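Subject: Re: Right gripper does not open after a stop
Date: February 27, 2019

> We see the same fault on our Halo cell. After a protective stop
> the right gripper reports "open" but the fingers stay where they
> are. Did you find the cause, or do you only restart?

Hello all,

thank you for the fast answer. We did not find the cause yet, but I can tell more. The task is the sorting of small things between a tray and two baskets.
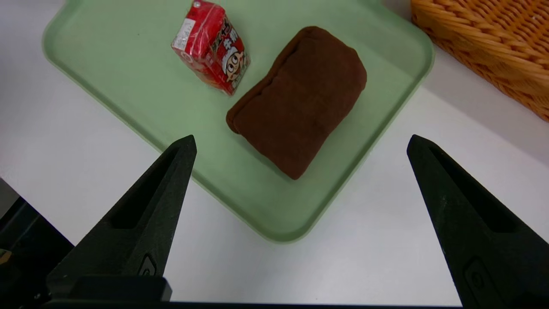
Grunditz Handling Lab - Two-Arm Group

I went through the log of 607 runs. The fault came in 8 of them, and in 4 of these the arm continued to move with a wrong finger position. This second part worries me more - a person who reaches for the towel at that moment has no warning. The error code is always 92, and the Leitner manual does not list it.

Until we understand it, we work with these rules: no hands over the table while the drives are on, and after each stop a full homing of both arms. Only a reset of the gripper is not enough.

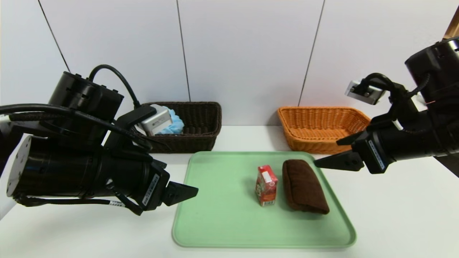
Both arms at the table, with tray and baskets.

Could you please send me your firmware version, and tell me if you also see code 92?

With kind regards,
Grunditz, Two-Arm Group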